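Review: Hurik shelf-picking pack for simulated demonstrations
Zdzisław Gajewski, 31 March 2018

Hurik records teleoperated demonstrations in a simulated two-arm cell and exports them as training episodes. I tested the shelf pack on a single workstation and kept 340 episodes. 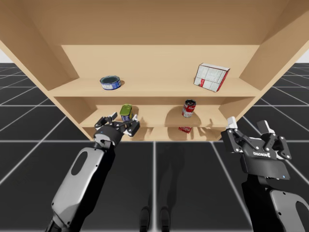 Overview camera. Left gripper open at the green and yellow can.

Setup took over 6 hours, most of it spent on the controller mapping. Once mapped, the arms track hand motion well. Each episode stores joint positions, gripper state and all camera streams on one clock. Object poses can be randomized between runs, but tilted boxes are drawn too often for my purposes, and the weighting is buried in a text file.

The close view matters most for grasp timing. The fingers can hide much of the target during approach, so I would not train on that stream alone.

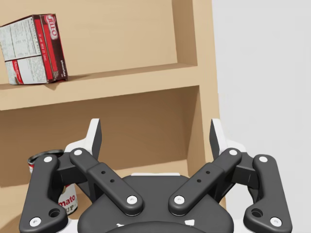
Close view. Soup can partly hidden by the left finger.

Export is slow and gives no progress report. Failed grasps are discarded by default; turn that off if you want negative examples. Jadwiga Śliwiński loaded my set into Indora without conversion.

Recommended for shelf work. Wait for the next release if you need drawers.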